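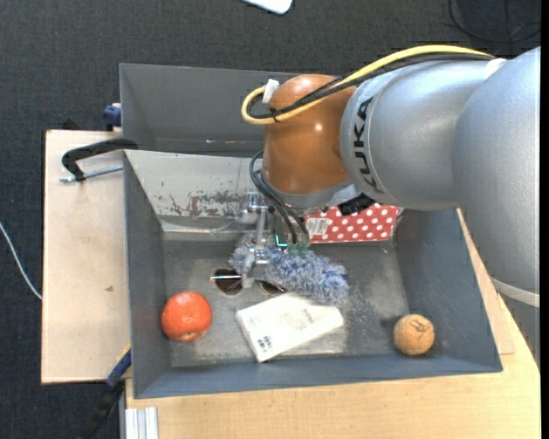 Brazo KUKA sobre la cubeta gris.

Hilo sobre pinzas amperimétricas, que me lo habéis pedido varios. Hablo de las que uso en mantenimiento, cuadros de baja tensión y motores pequeños. No vendo ninguna.

La que llevo a diario es una Iltari de 300 A. Mide alterna y continua, con mordaza de 30 mm. Para el 90 % de lo que hago me sobra. Lo que más agradezco es que se lee bien dentro de un cuadro oscuro.

La Cladar es más barata y solo mide corriente alterna. Si vas a tocar baterías, placas solares o variadores con bus de continua, no te sirve. Mucha gente la compra sin mirar eso y luego la devuelve.

Sobre el verdadero valor eficaz (TRMS): si mides detrás de un variador o con mucha iluminación LED, lo necesitas. Una pinza de valor medio te da lecturas bajas con la onda deformada. En una resistencia de calefacción da igual.

Error típico: abrazar la manguera entera. Fase y neutro se anulan y la pantalla marca casi cero. Hay que coger un solo conductor. Si no hay sitio, separador de fases o medir en bornes.

Para corrientes muy pequeñas, truco de siempre: das 3 vueltas del cable por la mordaza y divides la lectura entre tres. Con 60 mA ya se nota la diferencia.

Otra cosa, el cero en continua. Antes de medir, mordaza cerrada, sin cable dentro, y pulsas ZERO. Si cambias de postura o te acercas a un motor grande, lo repites. En la Iltari el botón está en el lateral y se pulsa sin querer al guardarla.

Categorías: en cuadro general, CAT III 600 V como mínimo. En acometida, CAT IV. Mirad también las puntas, que a veces la pinza es CAT IV y las puntas que vienen en la caja no.

Las puntas de la Cladar las cambié a los dos meses por unas Naidu de silicona. El cable no se queda rígido en invierno y el capuchón no se pierde. Son lo mejor que he comprado este año por ese precio.

Pilas: la Iltari lleva 2 AAA. Si sale el símbolo de batería, cambiadlas ese día. Con la pila baja hay modelos que siguen midiendo y miden mal.

Calibración: las mando a Sulldale una vez al año, con certificado. Cierran en agosto, así que o la enviáis antes o hasta septiembre nada. A mí me han tardado siempre algo más de una semana.

Me preguntan por la versión flexible de Iltari. La he usado prestada, para pletinas va bien. Por debajo de unos pocos amperios no me fío de la lectura.

Mañana subo la tabla con las secciones de cable que entran en cada mordaza.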